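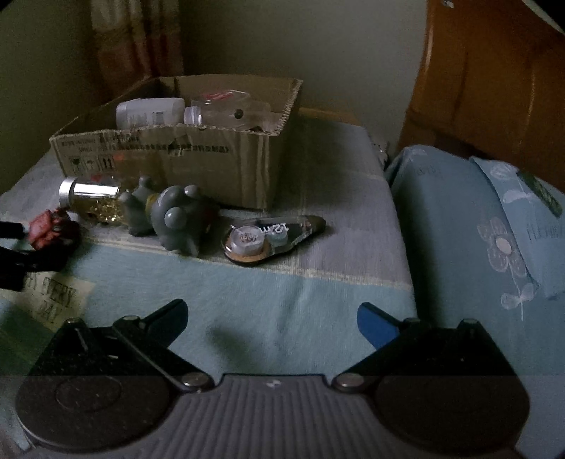
About Selus Bedding

Hello, and welcome! If you've found your way to this page you probably already own one of our sheets, or your mother does, or you're lying awake on something scratchy and have finally had enough. Whichever it is, we're glad you came by.

Selus is a small bedding company in the town of Urley. We make sheets, pillowcases and a summer blanket that we keep meaning to give a proper name (everybody in the shop just calls it "the thin one"). We cut and sew in the old Gerlach building on the river side of town, where they used to make work shirts. The long cutting tables were still there when we moved in, and we use them to this day.

How we got started

Ute Frerichs grew up over her parents' fabric store and could hem a pillowcase before she could ride a bicycle. Tsutomu Ikeda came at it from the other direction. He spent years buying linens for small hotels, and he got very tired of sheets that looked lovely in the package and felt like paper after a month of washing. The two of them met over a box of returned pillowcases, had a long talk about seams, and the talk never really stopped.

They began with two sewing machines and a single order for an inn up the road. Four of us work here full time now, plus a couple of high school students who come in over the summer to fold and pack, and who are generally better at fitted sheets than the rest of us.

What we make

All our sheets are cotton, in plain weave or brushed. We lean toward quiet colors and small patterns, the sort of thing you can live with through a few changes of curtains. Our best seller is the Musisus set, a plain weave that starts out a little crisp (some people write to us worried about this!) and settles down nicely after the first several washes. Please do give it those washes before you make up your mind.

Our flat sheets are cut 110 inches long, so there's plenty to tuck in at the foot and still some left to fold down over the blanket. Tall customers have been very kind about this in their letters.

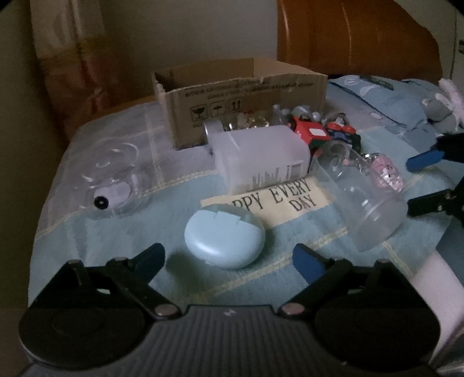 Caring for your sheets

Warm water, a modest amount of soap, and a line outdoors if you have one. Skip the fabric softener. If you use a dryer, take the sheets out while they're still a touch damp and smooth them with your hands, and you can leave the iron in the closet.

A corner seam that comes undone can be sent back to us, washed please, with a note telling us where to look. Ute still does most of the mending herself, usually in the late afternoon with the radio on.

Visiting and writing

The shop downstairs is small but you're welcome in it, and there's a remnant basket by the door that quilters seem to love. Last fall we sewed our batch of 1,000 pillowcases for the Urley hospital, and the leftover pieces from that job are still turning up in there.

For orders, repairs or questions about sizes, write to us through the contact page. Tsutomu answers the mail most mornings, and he'll happily talk mattress depth with you for as long as you like.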